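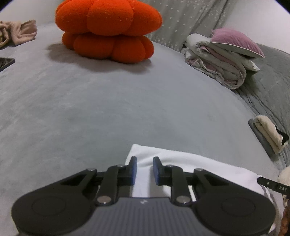
Knitwear repair and re-dyeing: arrangements for the spring season

Limeston Circular, 1/10/23

Members of the Limeston clothing association will be aware that the knitwear repair service has operated since its first winter on an informal footing. Garments were accepted at the counter in whatever condition they arrived, estimates were given by telephone, and the finished work was collected when its owner next happened to be passing. The arrangement suited a small membership. It suits the present one less well, and the following changes have been agreed with Roussel, who will continue to carry out the work.

The service received 226 garments last year. Most of these were pullovers and cardigans in lambswool or merino, with moth damage and worn elbows the usual complaints. A smaller share were coats and jackets in which only the knitted cuffs or collar required attention. Raphaël Sabatier, who manages the Roussel workroom, reports that the darning itself is seldom the cause of delay. Matching the yarn takes far longer, particularly where a garment has faded unevenly at the shoulders and the original shade survives only inside the hem. In several instances the workroom unpicked a little yarn from a side seam in order to make an invisible repair at the front, and it proposes to do so more often where the owner consents. The new form carries a box for this purpose. Please do not leave it blank.

Submitting a garment

Garments may be handed in at the Limeston counter on weekdays during the usual opening hours. They should be washed or dry cleaned beforehand and fully dry. The workroom will return unwashed knitwear without examination, and the owner will be asked to bear the cost of carriage. Members who suspect moth should place the garment in a sealed bag and freeze it for at least two weeks before bringing it in, then say so on the form.

Spare buttons, card-wound mending yarn and any original labels are welcome and should be pinned inside the garment in a small envelope. Brooches, collar stays and the contents of pockets should be removed. Coloured thread tacked loosely round each hole is a great help to the menders, who might otherwise miss a small hole under the arm or along the rib. Safety pins should not be used on fine-gauge knitwear, as they leave holes of their own.

Charges

The charge for a simple darn is unchanged. For re-knitted cuffs, elbows and collars the workroom will now give a written estimate, valid for 60 days, and no work will begin until it has been signed and returned. Where the estimate is declined the garment will be sent back to the counter without charge. Members who hold a signed estimate from before the change may rely on the price stated in it.

A number of members have asked whether a repair is worth its cost on an inexpensive garment. The association takes no view on this. The workroom will say plainly if it considers a fabric too weak to hold a mend, and has declined work on those grounds in the past – chiefly on cashmere that had been machine washed over many years and had thinned throughout. A visible mend or a patch may still be possible in such cases, and owners are encouraged to discuss it.

Re-dyeing

The principal addition this season is re-dyeing, which will be undertaken by the Curen dyehouse under the supervision of Leonie Böttcher. Wool, silk, cotton and linen can be accepted. Polyester, acrylic and coated fabrics cannot. Blends will be considered individually, and owners should bear in mind that the synthetic part of a blend commonly keeps its original colour, so that the result is paler or more mottled than the shade card suggests. Sewing thread is very often polyester, whatever the cloth, and topstitching will in that event remain as it was.

Four shades are offered: black, navy, bottle green and a dark brown. It is possible to dye from a lighter colour to a darker one only. Stains caused by bleach usually take the dye differently from the surrounding cloth and may still be seen in strong light afterwards, even under black. Some shrinkage must be expected in wool. Tailored jackets, garments with shoulder pads and anything fully lined will not be accepted for the time being.

Dyeing is done in batches by colour. A batch is started when the vat is full, and the wait will therefore vary: black is likely to move quickly and bottle green may not. Owners will be told when their garment enters a batch and again when it is ready at the counter. Requests to withdraw a garment can be met up to the first of these notices and not after it.

Repairs before dyeing

Where a garment requires both services, the mending will be done first, so that the new yarn takes the colour together with the old. Members should indicate this on a single form; two forms for one garment have already led to a cardigan travelling to Curen with its elbows open. Bastien Poulain at the counter will check all combined requests on receipt.

Storage and collection

Finished garments will be kept at the counter for 84 days from the date of notice. They are held folded on shelves, and long coats on hangers, in the room behind the counter. After that period the owner will be written to once more, and a garment that remains uncollected will pass to the Ridulora clothing exchange. Members who expect to be away should name another person on the form, who will be asked to bring the counterfoil.

Owners are asked to examine the work before leaving. Any fault in a mend will be put right without charge if it is reported at that time or within the month. Ordinary wear elsewhere in the garment is naturally not covered.

Winter coats

The workroom would be grateful if heavy coats could be held back until the end of the season. Re-lining is slow work and there is at present one cutter, Dorian Guillot, for all of it. Coats already in the workroom are not affected and will be returned in the order in which they were received. Torn pockets and loose buttons are treated as simple repairs and may be brought in at any time.

Forms are available from the counter and from the Ridulora exchange. Questions concerning estimates should be addressed to Raphaël Sabatier, and those concerning dyeing to Leonie Böttcher. All other correspondence about the service should be sent to Yannick Bodin at the Limeston office, with the counterfoil number quoted in every case.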